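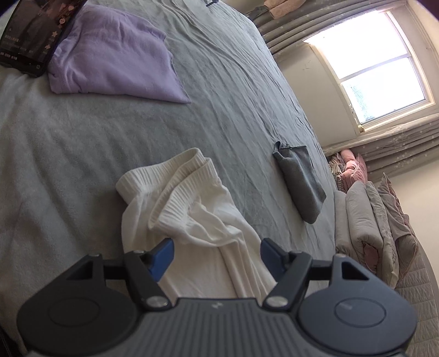 ## Labelling the grasp point in soft-item recordings

These steps are for anyone marking up handheld gripper recordings of clothing for the Kellcombe folding study. You need the Citano viewer and a copy of the label sheet. Hiwot Ejigu keeps the current version.

1. Open the recording and play it once at normal speed without marking anything.

2. Step forward to the first still where both finger tips press on the cloth. With a white knit on a grey sheet the edge is easy to find. Grey on grey takes longer, so turn the contrast up to 68.

3. Mark one point midway between the two blue tips. Put it on the cloth, even if a fold hides part of a tip.

4. Choose the cloth part: cuff, hem, collar, body or unknown. Ribbing is a good guide to a cuff, but use "unknown" if the garment is too bunched to tell which part is held.

5. Draw the outline of the held garment only. Leave out towels, folded cloths and bedding, even where they touch it.

6. Mark the release in the same way, then save.

## Checking your work

Every batch holds 50 recordings. Takeshi Tsuchiya labels 2 of them again without seeing your marks. If his grasp point is more than 37 pixels from yours on either one, the batch comes back to you — please redo the whole batch.

In the December comparison, training on grasp points and cloth parts together gave better first grasps on knits than training on points alone. Woven shirts showed no clear change. Kedir Chala is repeating the test with the Pistetti set.

Batches are due on Friday.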